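Computer Teardown and Sorting Technician
Esquivel Equipment Recovery, Tunorville
Full time, on site

Esquivel takes in used office equipment from schools, clinics, small companies and town offices, and gets it ready for reuse or for parts. We are hiring two technicians for the desktop line at our Tunorville building. The openings are for the day shift. We would like both people in place by October, and earlier if the right person applies.

About the work

You will spend most of the day at a bench with desktop computers. A tower comes to you on a cart with an intake sheet. You check the sheet against the case, lay the tower on its side, take off the side panel and look at what is inside before anything is unplugged. Then you remove the parts on the sheet, label them, and put them in the right bin or tray.

The usual order is hard drives first, then memory, then expansion cards. The processor and power supply come out only if the sheet asks for them. Motherboards stay in the case unless the unit is marked for full teardown. Full teardown is a separate job and you will be trained on it after your first 16 shifts.

Drives get the most attention. Every drive is logged by serial number as soon as it leaves the case, and the log goes to Perla Ibarra at the end of the shift. A drive without a log entry does not leave the room. Last year the desktop line handled 1241 towers, and we expect more this year with the Pallisitz school district contract.

We do not use a speed quota for new hires. Older towers can be slow going. Some have drive cages with plastic latches that snap if they are forced, and some have cables run in places that make no sense until you have seen a few of the same model. We would like you to take the extra minute and keep the part whole.

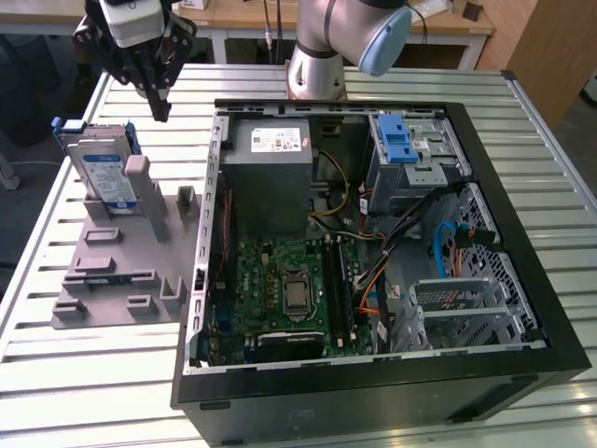 You will also help with the following:

Checking incoming pallets against the delivery list
Sorting cables by type and throwing out damaged ones
Blowing dust out of cases in the side room (mask and eye protection provided)
Wiping down reusable cases and matching side panels to them
Keeping the bench clear of loose screws
Entering results in Poren, our inventory program

Poren is simple to learn. Most people are comfortable with it in a week. You do not need to know it before you start.

What we are looking for

You should know the main parts inside a desktop computer by sight and be able to name them. You should be able to tell a data cable from a power cable and know how to release a memory module without bending the board. Working on your own computers at home counts as experience. Paid repair work is a plus, as is any work in a warehouse where you had to keep records.

You need to be able to read small print on labels, with glasses if you use them, and write down long numbers correctly. We check this in the interview with a short bench exercise.

The job involves standing for much of the shift. Stools are available at the benches. Towers are moved by cart, but you will lift them from cart to bench many times a day. Tell us if you need a different bench height or another arrangement and we will talk about what can be done.

No degree is required. A high school diploma or GED is preferred. You must be 18 or older.

Helpful but not required:

Spanish or Greek (several people on the floor speak one or the other)
Forklift certificate
Experience with drive wiping or data destruction procedures
Basic soldering

Training

Your first two weeks are with Fitzgerald Boateng, who runs the desktop line. You will start on one model of office tower and stay with it until you can strip it without looking at the guide. After that you move to mixed pallets. The binder at each bench covers 166 case models. When a model comes in that is not in the binder, you write up the steps and Fitzgerald adds a page.

Static protection is covered on the first morning. Wrist straps are required at every bench whenever a case is open.

Pay and benefits

Hourly pay, with the rate depending on experience. The current range is on the application form. Health and dental coverage start after 60 days. Paid holidays, paid sick time, and a boot allowance once a year. Employees may buy refurbished machines from the sale shelf at cost, one per quarter.

Parking is free. The number 251 bus stops at the end of our street.

How to apply

Send a resume or a short letter to Araceli Bermúdez in the Esquivel office. A letter is fine if you do not have a resume. Tell us what computers you have opened up and what you did to them. Please include a phone number and the hours when we can reach you.

You can also pick up a paper application at the front desk. Ask for Athina Katsaros.

Interviews take under an hour, including the bench exercise. You will be shown the floor and can ask questions of the people who work there. The hiring decision is made by Fitzgerald Boateng and Isauro Zavala, our operations manager, and everyone who interviews gets a call either way.

Posted 12 April 2024. Open until both positions are filled.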